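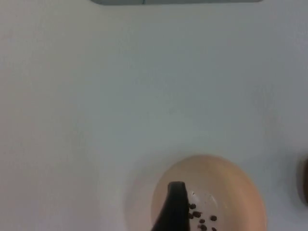
Vorby wrist camera kit - review after one term in a school robotics club

Rating: 4 out of 5

I run the after-school robotics club at Adstead, and we bought the Vorby wrist camera kit for our small tabletop arm. The students were working on a pick-and-place project, moving small items between bowls, and the old overhead camera kept losing sight of the gripper whenever the arm leaned over the table.

What comes with it: the camera, a clamp mount, two lengths of cable and a printed card with the wiring. The software is a separate download. Setup took our group one session, and most of that went on the cable. The short one is too short for an arm that turns at the base, and the long one needs to be tied down at the elbow or it snags.

Picture quality is good enough for this kind of work. Small dark items show up well against a light bowl, and a plain white table makes life easier for the students writing the detection code. Matte black fingers are easy to tell from a pale background, but dark items right beside a finger are harder for the software to separate. Vija Navickas, one of our older students, ended up writing a mask for the finger area and that fixed most of it.

The view is narrow. Anything toward the side of the table gets cut off when the arm is low, so the code has to remember where things were. I would have liked a wider lens in the box.

By April the students had logged 302 attempts with the kit, and 287 of them were usable recordings. The other 15 were lost to the camera dropping its connection, mostly before we replaced the short cable. There have been no dropouts with the long one.

We looked at the Rumix version too. It has a better clamp - metal, with a proper thumbscrew - but it would not talk to our controller without an extra board.

The Vorby clamp is plastic and works loose. Check it at the start of every session, and recalibrate if it has moved. I would buy the kit again for a club of our size.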